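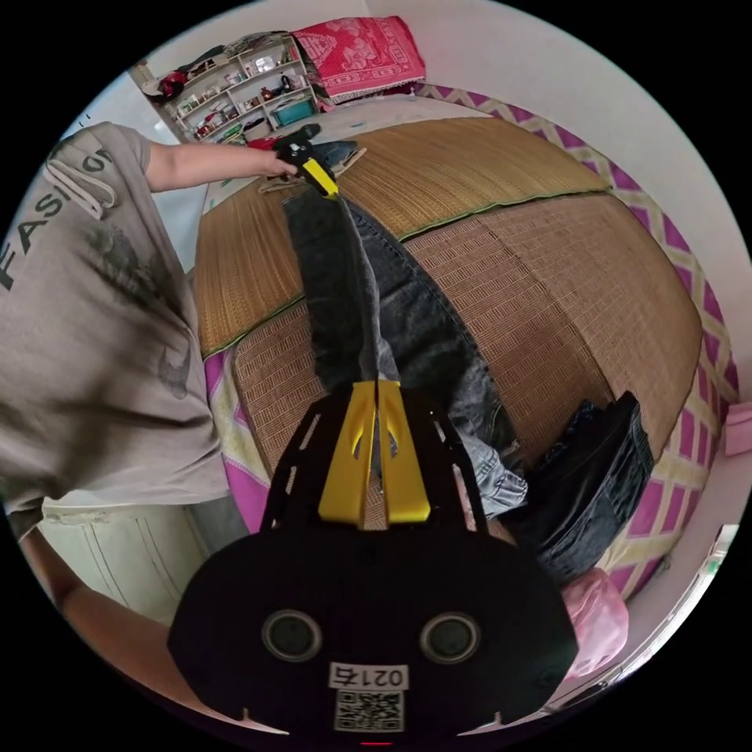

Filed under: Course Notes / Robotics and Work

Session 5 – Can machines do the chores yet?

Laundry is still the standard hard case. A shop-floor arm at Drallville can place the same bracket 2,000 times a shift because the bracket never changes shape. Trousers do. Pick up one leg and the other slides, twists or folds under itself.

Fraser Tosh's group at Flivham gave their two-armed machine 48 garments to fold. It finished 30. Most of the failures were denim: the seams are thick, the legs are stiff and two layers are easily gripped as one.

Points to note:
- Flattening takes longer than folding.
- A bed is harder than a table – the surface gives when pressed.
- People use both hands at once and hardly look. Machines mostly look, stop, then move.

So the short answer for cloth is "sometimes, slowly". Dishes and floors come next session.

Reading: Galanis, chapter on soft objects. Bring one page of notes on a chore you did in January and where a machine would get stuck.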